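Setting Up Your Foltero Shelf Timer
Section 4: First bake and feeding reminders 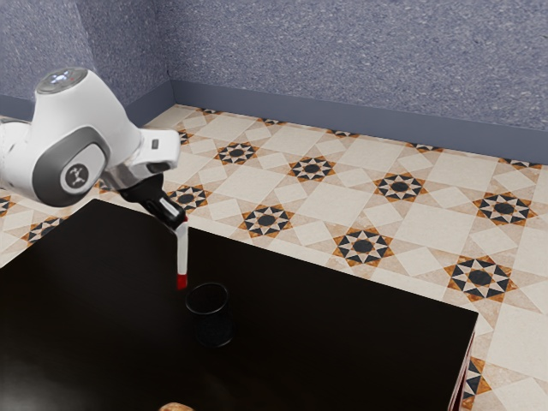
Okay, so by now you've got the Foltero plugged in and the clock set, and your sourdough starter is sitting in its jar wondering what all the fuss is for. I wrote this part after my third one of these timers, so it's the section I wish I'd had with the first (the folded sheet in the box is tiny and my eyes aren't what they were!).

Setting the feeding reminder

1. Hold down the Menu button until the display blinks. Let go too early and you just get the backlight, so keep your thumb there.

2. Press Up until you see FEED, then press Menu once.

3. Pick your gap. I use 8 hours in summer and go longer in winter, when my kitchen gets chilly overnight.

4. Press Menu again to save. You'll hear one short beep. Two beeps means it didn't take, so go back to step 1.

Note: the gap starts counting from the moment you save, so feed the starter first and then set the timer. I did it backwards for a whole month and couldn't work out why I was always up at 4 in the morning.

Setting the bake alarm

1. From the clock screen, press Down until you see BAKE.

2. Set the minutes. My everyday loaf goes in the Jacquet pot with the lid on, and I set three alarms for it: lid off, turn the loaf, take it out.

3. Press Menu to save each one before you start the next. It only holds three, and a fourth will wipe out the first without asking you.

Caution: don't stick the timer on the oven door! The magnet is plenty strong, but the plastic back isn't made for heat. Mine lives on the fridge.

If the reminder stops beeping

Check the little slider on the back. It gets bumped to Mute very easily, especially if you wipe the thing down as often as I do. If it's on Loud and still quiet, unplug it, wait a minute and set the clock again. Your bake alarms will still be there, but FEED goes back to blank and you'll have to put it in again.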